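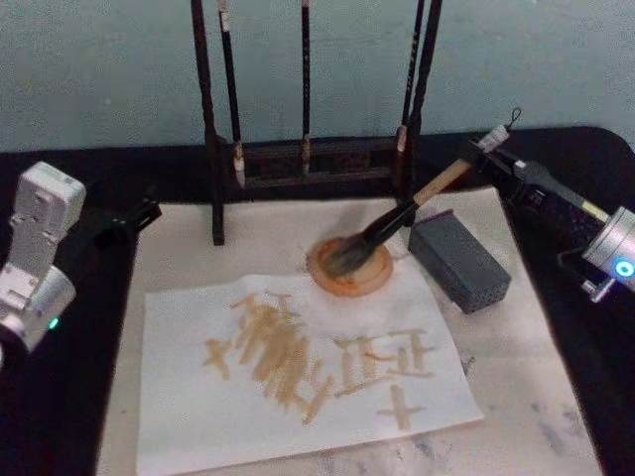 Fig. 1. Brush rack with three calligraphy brushes hanging tips down, felt mat underneath.

Ink on Four Papers: Bleed and Drying Time
Project report, Materials and Making, January
Group: Hayley Goodall, Han-gyeol Ji, Lajos Hegedűs
Supervisor: Mal-soon Ma

1. What we wanted to find out

How far does ink spread on different papers, and how long before you can touch it. Beginners get told to buy "good paper" and then no one says what good means. Han-gyeol learned brush writing as a kid and says the cheap stuff is fine for practice if you load less ink. Hayley did not believe this. So that was the project basically.

Our guess before starting: unsized paper bleeds most and dries fastest. Sized paper bleeds least, dries slowest.

2. Background (short)

Sizing = something added to paper so it soaks up less water. Can be alum and glue, can be starch. Unsized paper pulls the ink sideways along the fibers, so you get the fuzzy edge. Some painters want the fuzzy edge. For small writing it's a pain, strokes run together.

Ink is soot (carbon) plus a binder plus water. The water travels further than the carbon does, so there is often a paler ring outside the black. We had to decide which edge to measure. We measured the black edge and ignored the ring. Ms. Ma asked us to write this down clearly because another group would maybe do it the other way.

3. Materials

Paper A: unsized practice paper, thin, from the Woo shop
Paper B: half sized, same shop
Paper C: fully sized, heavier
Paper D: plain printer paper from the school office
Bottled black ink, one bottle for everything
Dropper, ruler, stopwatch, magnifier
Medium brush for the stroke test
Plastau drying tray (plastic, with a lid, lid not used)

4. Method

Drop test. One drop from the dropper, held at the same height by taping it to a stand. Wait till dry, measure across the widest part of the black. 200 drops in total, split evenly over the four papers. Every sheet labeled in pencil BEFORE the ink goes on. We learned this the hard way, first batch got mixed up and had to be thrown out.

Stroke test. Han-gyeol did all the strokes, so it's one hand the whole way through. One straight vertical stroke per strip, brush reloaded and wiped on the rim each time. 200 strokes, same split.

Touch test. Every 90 seconds press a bit of clean tissue on the edge of the stroke. When nothing comes off it counts as dry.

Counting the pages we spoiled and the practice rounds we made 657 marks over the whole project. Only the 400 above are in the results.

5. Results

Drop test: A spread the most, no contest, edges like little roots. B was next. D was close behind B which suprised us, we expected it to be worse. C hardly spread at all, the drop just sat there like a bead and then sank in slowly.

Stroke test: same order, but the gap between B and D got smaller. On D the edges were sharp in some places and furry in others on the same stroke. Hayley thinks it's the coating, Lajos thinks it's the grain direction. Not tested.

Touch test: A dry first, then D, then B, then C. On several C strips the thick end of the stroke was still coming off on the tissue after the thin end was done. We recorded the thick end.

So our guess was right for A and C. The middle two we had not really guessed about.

6. Problems

- The room. Window got opened halfway through the B strips and we don't know how much difference that made. Should have done all the papers mixed up, not one after the other.
- Ink bottle not shaken the first afternoon. Those strokes look grayer.
- Wiping the brush is not the same every time even if it's the same person.
- Paper C is heavier as well as sized, so we can't say which one slowed the drying.
- Lajos measured the D drops and Hayley measured the rest. They checked each other on one sheet only.

7. If we did it again

Weigh the brush before and after each stroke to see how much ink really went down. Heriberto Salinas in the other group had a scale good enough but we asked too late. Also try ground ink from a stick, since bottled ink may have other stuff in it and the label doesnt say.

8. Who did what

Hayley: measuring, tables, sections 1 to 4
Han-gyeol: strokes, section 5
Lajos: stopwatch, D measurements, sections 6 and 7

Full tables are in the appendix, handed in seperately on paper.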